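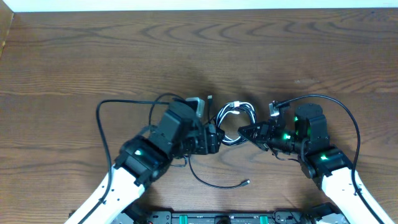
**gantrygoose** · original poster · Workcells & Kits board · May

OK, I've had the Fidia two-arm kit on the bench for three weeks now and I'm still grinning. I bought it with the Jaltel cable pack, which is their add-on for coiling, untangling and handing cords from one arm to the other. The bundle was $3,810 from Brurkska, and shipping took five days.

Cables are my favorite test, by the way. A block stays put when you bump it, but a cord slides off and makes a whole new problem for you (the thin black ones are the worst!). On short USB leads the pack gets a decent grip on most tries. Longer stuff still sends it into a long think.

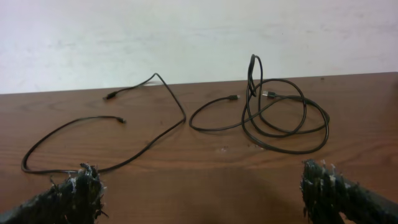 Setup was an evening. The calibration wizard wants two passes per arm and the manual only mentions one, so don't panic when it starts over. I also turned the approach speed down to 3, and that helped a lot more than any of the grip settings.

---

**solderpuddle**

How is it with two cords on the table at once? My Cruzado picks one, changes its mind, and goes for the other.

---

**gantrygoose**

Better than I expected if there's some bare table between them. If they're touching, I end up pulling them apart by hand. What I really love is the two-arm hold, where both grippers work on the same coil. I could watch that all day.
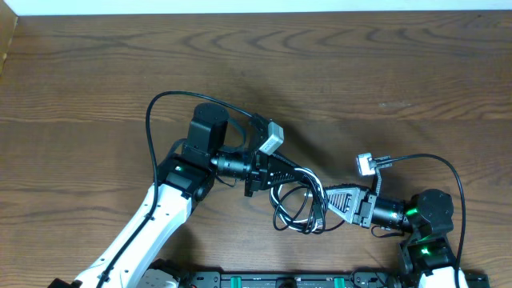

**mothwing88** doesn't buy it at that price. The arms are great, no argument, but the cable pack is a subscription after the first year and the store page puts that way down at the bottom. I'd get the plain Fidia and teach it myself.

---

**gantrygoose**

Fair point on the subscription, I missed that too. I still disagree on teaching it yourself, though. I tried for a month on my old arm and got nowhere!

---

**solderpuddle**

Can you post your settings file? I'd like to see if speed 3 does anything for the Cruzado.

---

**gantrygoose**

Sure, I'll put it up tonight after 9.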